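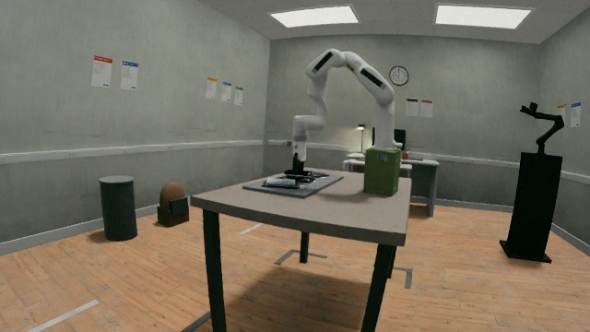
Kiran Dubey thinks I am making too much of one bent finger. The arm stopped, he wrote to me after my last column, the part cost less than lunch, and the simulation had given everyone fair warning that something of the kind could happen.

I'll give him the first two. The third is where we part company, and I have read the incident report more times than is healthy.

The facts are short. On a Wednesday in May, at the Loster workshop, an arm running the Shakya planner came down over a work mat, kept coming for a moment after it should have stopped, and pressed its gripper into the tabletop. One finger bent. A technician, Selma Ivanov, had her hand on the far side of the mat 11 seconds earlier. She was not hurt. The report calls this "no safety impact," a phrase I would like to see its author repeat to her in person.

What did the simulation say? It said the move was fine. The same descent had been run in software 16 times without a fault. But the simulated table was perfectly level and exactly as tall as the drawing claimed. The real one had been shifted to get at a cable and put back with one foot on a strip of tape. The difference at the gripper came to 6 millimeters. If you are hovering just over a mat, that is plenty.

Dubey's "fair warning" turns out to be a line in the setup guide telling users to check the table height before each session. I have seen that line. It sits on page 11, after the network settings. A warning like that protects whoever wrote it, and I doubt it has ever protected a hand.

People who sell this software like to say that failures in simulation are free. Fine. So are successes, and I wish they would say that part as loudly. A clean run on a screen tells you the program agrees with its own picture of the room. Zuzanna Zalewska, who reviewed the fault, asked for the force limit to be switched on during slow moves near the table. It had been off, because it kept tripping and holding up the work - a fact the report gives in a footnote.

Loster has now added a height check to the startup routine. Good. It has also ordered stronger fingers, and that one bothers me. A finger that bends is at least telling you something. With a stiffer one, the next bad descent may leave no mark at all, and I suspect it will leave no report either.

Dubey says I would have us test nothing until everything is safe. I would have them turn the limit back on, put up with the false stops, and measure the table. He is welcome to come and hold the ruler.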